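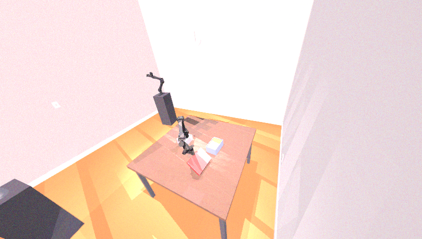 Wooden table in a small room with an orange floor (computer rendering).

Call for participants: residents' observers for the Hovotbridge district election

The Wollomitz Residents' Forum is looking for people who will watch the coming district election from inside the polling places and write down what they see. The election takes place in June. It is the first one after the old district council was dissolved, and many people in the town have told us that they do not know which news they can trust. We would like to have our own record, written by persons who live here and who have no post to win or lose.

We are not a party and we do not support any list. The Forum was started by readers of the Asero newsletter, in which most of our reports are printed. Our costs are paid by a grant from the Sveinbjörnsson Fund, and the Fund does not see the reports before the public sees them.

What you will do

You will be at one polling place, together with a second observer, from the opening until the count is finished and the result sheet is signed. There are 18 polling places in the district. During the day you fill in our form at fixed hours: if the doors opened on time, if the voters' list was hanging where all can read it, if anybody was sent away and with which reason. At the count you stand where the law permits and you note the numbers as they are read aloud.

An observer does not give advice, does not touch papers and does not discuss with the officials. If you see something wrong, you write it and you call our desk. I repeat this because in the last election two of our observers began to help with the queue. They meant it kindly, but we could not use their forms afterwards.

Before election day there is a training of 4 hours, which is obligatory also for persons who observed in the past. The law on accreditation was changed in spring and the old badges are not valid any more.

Who can apply

You must be of full age and have lived in the district for at least one year. You do not need to be a citizen. We are especially glad about applications from people who came here from another country, as I did myself, and who can speak with voters in more than one language. Please tell us which languages you speak well enough for a calm conversation in a noisy corridor.

You cannot take part if you are a candidate, if you are a member of a campaign team, or if you work for the district administration. Close relatives of candidates are also excluded. Party members may apply, but they have to say it in the application, and they will be paired with somebody who has no party.

The day is long. You should be able to stay awake and polite until after midnight. Polling places with stairs are marked in our list, so please write to us if stairs are difficult for you, and we will find a suitable place.

What we offer

The work is not paid. We refund bus and train tickets, and we give a warm meal in the evening and a taxi home if the count ends after the last bus. Every observer receives a copy of the final report and a letter confirming the service.

At the last election we had 111 observers, and they collected 617 forms. All of these can be read at our office in Wollomitz, with the names of the observers removed. It is worth to look at a few of them before you apply, so that you know what kind of writing we ask for. The good ones are short and contain the hour.

How to apply

Send us a letter or an e-mail of one page at most. Please write your name, your street, your languages, any party or office you have now or had in the last years, and which polling places you can reach before 6 in the morning. A curriculum vitae is not necessary. Two people of the Forum will then have a talk with you, either at the office or by telephone.

Applications are accepted until the end of May. Those who come later will be put on the reserve list for the case of a second round. The office is on the first floor above the Hovotbridge post counter, and it is open in the afternoon from 3 to 6. Outside these hours you can leave your letter in the green box at the door.

For the Wollomitz Residents' Forum,
the observation desk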